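The Easy Half of Tidying Up

The number that has been going around since November is 40. With 40 demonstrations per task, the team at Cemdale claims, its policy learns to put groceries where a person asks for them, on a table it has never seen, with a shelf it has never seen. The method is named Gura. I have read the write-up twice and I still don't know what the number means.

Edgardo Castillo, the lead author, is patient about this. The 40 demonstrations come after pretraining on a much larger pool, and the pool was recorded in the same building. He doesn't hide it. It's in an appendix, in a table, in type I had to enlarge.

What Gura does differently is fairly modest. Most imitation policies map camera pixels and a sentence to a motion. Gura first guesses at a goal picture, a rough sketch of the finished table, and then moves toward that. If you say "fruit in the basket, basket on the shelf," it is supposed to work out the order by itself. On 200 test runs it got the order right often enough to beat the older baseline by a wide margin.

Then Ama Quartey reran it. She works at Clanier, which has no stake in the thing, and she changed very little: the wording of the request, the starting places, the height of the camera. Across 449 runs, full success came to 51 percent. Most of the failures had a perfectly good goal sketch and a bad grasp. A basket with thin sides is hard to lift by its rim once something is rolling in it, and the sketch has nothing to say about rolling.

Castillo's answer is that grasping was never the claim. Fair enough, but the press release says "tidies a kitchen," and the score everyone repeats counts only the planning step. I asked him for the combined score on the original runs. He said he would look for it. I asked again in March.

There is a decent idea in here. Separating what the table should look like from how the hand gets there makes the failures easier to read, and Quartey says so in her notes. I would like to see it tried with real fruit, which bruises, and in a house where the shelf already has things on it.
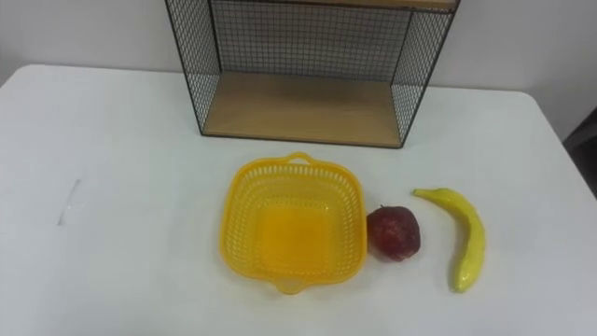

Faisal Soomro writes that we are too hard on the 51 percent. Two years ago the same rerun would have come out near zero, he says, and a planner that fails only at the grasp can be fixed by someone else's better hand. He would still like the combined score.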